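Grekitz tower notes: README

Hello, and thanks for downloading. This is the readme for Grekitz, my set of notes and pictures on the insides of ordinary desktop computers. I started it one August when I was helping Danang Chin sort through a pile of old office towers and kept forgetting which cable went where. The folder has grown a fair bit since then (oops) and now holds 800 pictures and a text file of notes to go with them.

What's in the folder

pictures/ has the photos, all JPEG
notes.txt has one line per photo, in my own words
parts.csv has the list of part names I tried to stick to
old/ is stuff from the first version, ignore it unless you're nosy

About the part names

I tried to use the words you'd use if you were leaning over the case with somebody. So it's "memory", "power supply", "drive cage", "processor socket" and so on. Zulkifli Sinaga went through the first lot and told me off for writing "RAM" on one line and "memory stick" on the next, so version 2 says "memory" everywhere. If you find a stray one, please shout!

Cables were the hardest bit by miles. In notes.txt I go by colour first and job second, so a line might say "blue, SATA" or just "yellow and white" if I couldn't follow it to either end. I would much sooner have a short note than a wrong one. 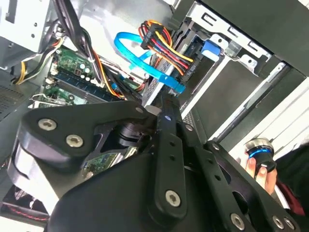
Blue SATA cable looping above the green board, with the long dark blue memory module in its slot.

You'll see plenty like that one, all wires and not much room. Power leads get in front of everything in these towers, and I haven't tidied them up with ties or tucked them away. If you're after neat cable runs you want the Pernutus folder, which Danang looks after and which is a lot prettier than mine.

Sockets and processors

This is the part I get the most messages about, so a bit more detail. Each line in notes.txt has a socket column with one of 3 values: open, shut, or can't tell. "Open" means the metal bracket is flipped up and you can see down into the socket. "Can't tell" covers anything where a cable or a cooler is in front of it, and there are loads of those, sorry.

There's a second column for whether a processor is visible anywhere outside the case. I only put yes if I can see it myself. 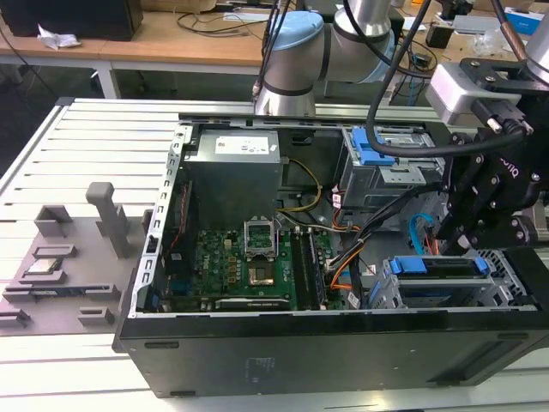
Socket open and empty, processor sitting in the grey tray on the left.

So that one goes down as "open" and "yes". The blue clips on the drive cages get their own word in parts.csv too (it's "latch", after a long argument over tea with Zulkifli, who wanted "tab").

Known problems

A few lines in notes.txt have the commas in the wrong place, and Excel gets grumpy about it. LibreOffice seems fine. Left and right always mean left and right in the picture, whichever way up the case is, and I know that's annoying if you're used to the Saragih way of doing it.

Still to do

Finish the pass on the screws and standoffs. Get up to 1000 pictures. Move the old Jindico list over to the new part names, probably on some rainy evening when I've run out of excuses.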